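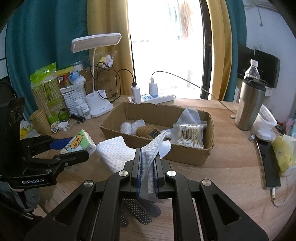

How often do the finger pads need cleaning?
At the start of every session, and again whenever the jaws begin to drop things they held happily an hour earlier.

Handling Tools, handout 2: care of the hand-held grippers
Notes by Joonas Miettinen, with corrections in red by Donnie Laing (the red did not survive the photocopier)

Wipe the ridges with a damp, lint-free cloth and let them dry. Solvent makes the pads beautifully clean and then beautifully brittle. Last March's group has the receipts.

Next, the pivots. Open and close the jaws slowly, 11 times, with the tool near your ear. Silence is good. Clicking means a pin is working out; grinding means crumbs, and we can usually guess whose. Check that both jaws meet on the center line. If one arrives early, stop and shim it before you record anything.
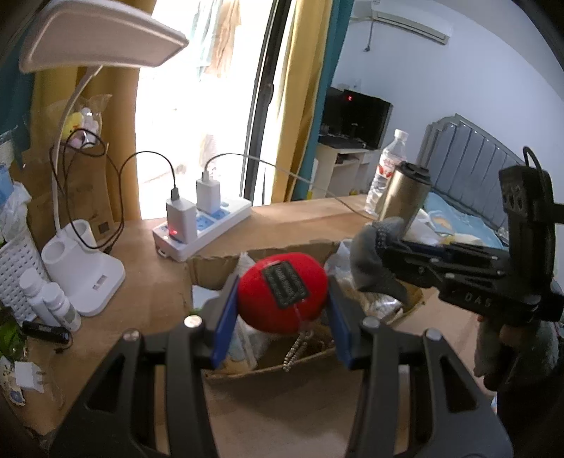 What should be done when one pad wears faster than the other?
Replace both pads and then redo the zero, as a new pad facing an old one shifts the closing point.

The zero lives in the Zein log. Close the jaws on nothing, save the reading, open fully, save again. Do it 8 times. Donnie does it twice and says he can feel the rest. You are not Donnie.

The Kuststead pair had logged 1,508 grasps before its first pad change, a record nobody is asked to beat.

For next time: bring your zero readings and a 2 mm hex key. The lab's own hex key is on loan to history.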